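Tillach Quilted Bedspread, Double: Review After Seven Months

Posted June 7, 2020

The Tillach is a one-piece quilted bedspread sold for double beds. I bought it last November for $107, without the matching pillow covers, which were listed separately at $23. The comparison piece is the Wainwright coverlet I used before it, a plain cotton model that cost $139 and lasted four years before the binding gave out.

Test conditions: daily use on a bed that doubles as the folding surface for laundry. I fold on the bed because the room has no table of sufficient depth. A bedspread in this position takes more abrasion than one that is only slept under, and it also has to lie flat enough that a sleeve can be squared against it.

Construction. The face is white with a diamond stitch. Stitch length is even, and I found two loose thread ends on arrival, both near a corner. Trimmed, no further unraveling.

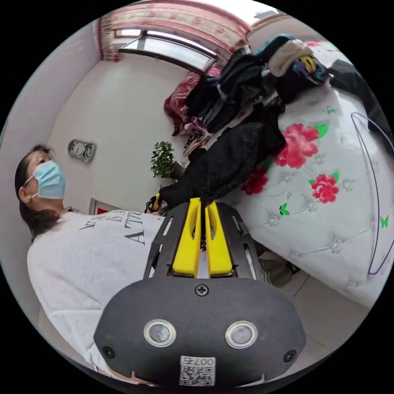 The quilting lines are useful as a folding guide. A T-shirt laid with its hem along one diagonal and folded to the next comes out the same width each time, and after a week I stopped using the plastic folding board (an Ovavport, now in the closet). Thin, open fabrics are the exception. Lace and loose mesh catch on raised stitching if they are dragged, so they should be lifted and set down. Dark lace on a white surface is at least easy to see, and a snag gets noticed before it becomes a pull.

Slip. Cotton and fleece stay where they are put. Satin and slick nylon travel, particularly toward the edge of the mattress, and a stack of slips more than a few inches high will lean. The old Wainwright was better in this respect, having a coarser face.

Lint. White shows dark fuzz, and black knits are the worst source. A fuzzy sweater folded directly on the spread leaves fibers in the stitch channels, where a lint roller does not reach well. A stiff clothes brush works if it is drawn along the channel and not across it. I now fold black knits first and brush once before the lighter items go down.

Washing. Warm water, gentle cycle, low dryer heat. Measured length after the first wash was 100 inches, down slightly from new, and it has not changed since. The fill did not clump. Drying takes two cycles on my machine -- the Wainwright needed one. Line drying is possible but the wet weight is considerable, and a single line sags.
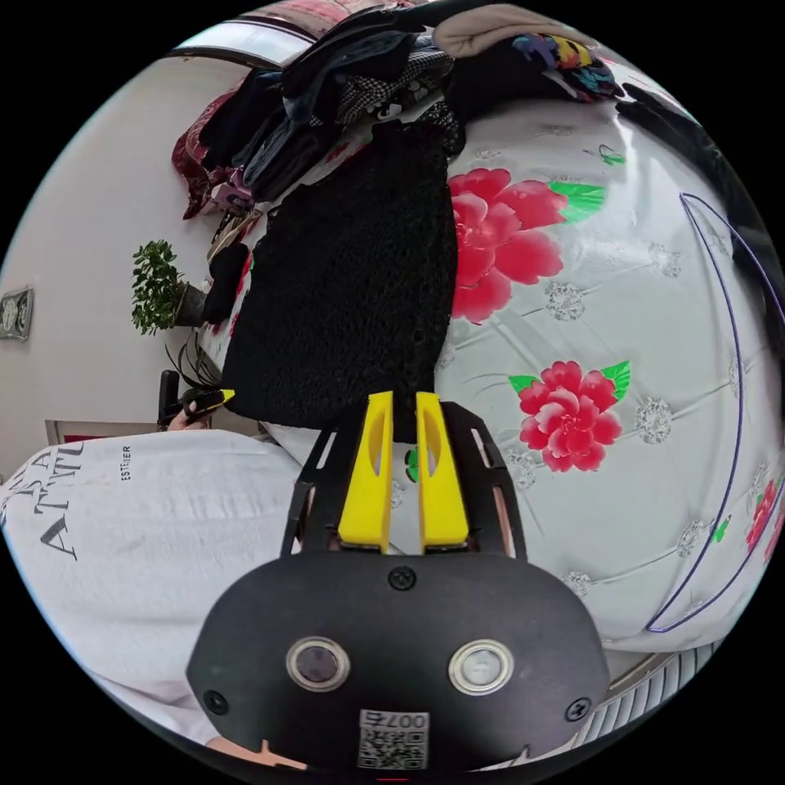

Can a full load of laundry be sorted on it without the spread shifting?

It depends on the mattress cover underneath. Over a cotton sheet the spread stays in place under a full heap, including heavy items pulled from the bottom of the pile. Over a smooth waterproof protector it creeps toward the side you stand on, and it has to be tucked at the foot. A Skidumov underlay pad fixed most of the creep for me, although the pad adds bulk at the corners.

Complaints. The care label is sewn into the long side and not the foot, so it ends up visible unless the spread is turned. The corners are square-cut, which leaves extra fabric on the floor with a low bed frame. The packaging gives one size in inches and another in centimeters, and the two do not agree -- the inch figure was correct on mine.

I would buy it again at the same price, in a darker color if Tillach offered one. The pillow covers I would skip.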